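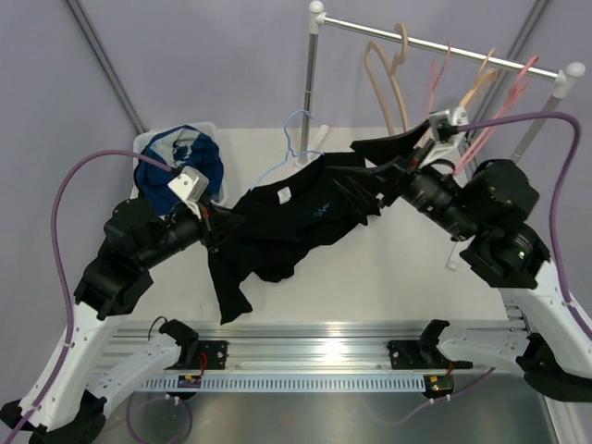

**How close may I stand while the arms are folding?**

Please stay behind the floor tape, even if a sleeve is slipping and you're just itching to help! Press pause first, wait for both arms to settle, and then reach in.

**Do I need to check the cables every time?**

Yes, before every session (it only takes a moment). They should move freely, with nothing caught.

**Who can restart after a stop?**

Anyone signed off by Glenys Hebden or Jade Whiteley. Log it on the Warnville sheet, please, even the little ones.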